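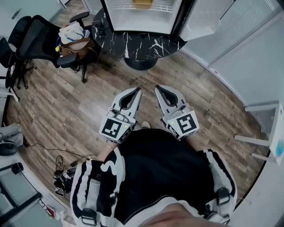 Chapter 3
Getting Paid: Prices, Invoices and the Money in Between

I started my first business with a borrowed sewing machine and no idea what to charge. A woman from Avon wanted curtains for her front room, I said the first number that came into my head, and she agreed so fast that my stomach dropped. You probably know that feeling already (and if you don't, you will by the end of the term!).

So this chapter is about prices. We looked at costs in Chapter 2, and you'll want that worksheet next to you, because we're going to use the totals right away. If you skipped it, go back and do at least the fixed costs. I'll wait.

Most of our numbers come from two small firms. Georgiou is a family bakery that sells about 300 loaves a week, mostly to people who walk in off the street. Tunimden makes garden benches to order, and one bench can tie up the shop for days. They both need to cover the rent, but they think about price in very different ways, and I love putting them side by side. The bakery can nudge a price up in March and see what happens by April. The bench makers have to quote before they've cut a single board, and then live with it.

We'll begin with markup and margin, which my students mix up every single year. I mixed them up too, for longer than I'd like to admit, and it cost me a good part of a summer's earnings. Say you buy something for $1000 and sell it for more. Markup compares your profit with what you paid, while margin compares it with what the customer paid. Same dollars, different percentage!

After that we'll get into discounts, deposits and late payers. The Zulludach case at the end of the chapter is a long one, so read it once quickly before you touch the questions. Keep a calculator handy, and write your guesses in pencil.

3.1 What does a price have to cover?

Take out your list of fixed costs and circle the biggest one.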